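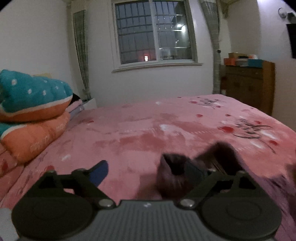

Ticket 235: Guest wifi drops out in the back bedroom, Stundley annexe
Opened 06/07/2024 by Hanneke Van Wijk
Status: open, sulking
3 min read

Problem as reported
Connection in the back bedroom lasts 14 minutes, then goes. Phone still shows full bars, which is nice of it. Front room and kitchen are fine. Router is a Jivum, lives in the hall cupboard. Extender is a Bamport, plugged in on the landing.

First go
Turned everything off and on again. Worked beautifully for 14 minutes.

Second go
Rang Jivum. Was asked to turn everything off and on again. Did so, for the sake of good relations. The man then had me read out the number on the underside of the router, which is printed in grey on slightly darker grey. We got there.

Third go
Moved the extender to the bedroom itself. Speed went from 80 to 3 and the drops carried on to the minute. Moved it back. The landing socket is now loose, so that's a separate ticket.

Fourth go
Changed the channel from automatic to 11. Next door's network, Masilela, turned out to be on 11 as well, with a far stronger signal than ours has ever managed. Changed to 1. No better, but I felt more independent.

Fifth go
Read the extender's log, all of it, with tea. Every drop has the same line in front of it: lease expired, no reply. The extender is handing out its own addresses while the router hands out a different lot, and neither has mentioned this to the other. Turned off DHCP on the Bamport and restarted it.

Result
Stayed up through a whole film. Dropped once during the credits.

Still to do
— Update the Bamport firmware. The page wants a password that isn't the one on the sticker.
— Put a longer lease on the router and see if the last drop goes away.
— Change the guest card by the kettle, which still gives the old network name.

Leaving this open until the next guests have had a full night on it.

4 comments
Shared 3 times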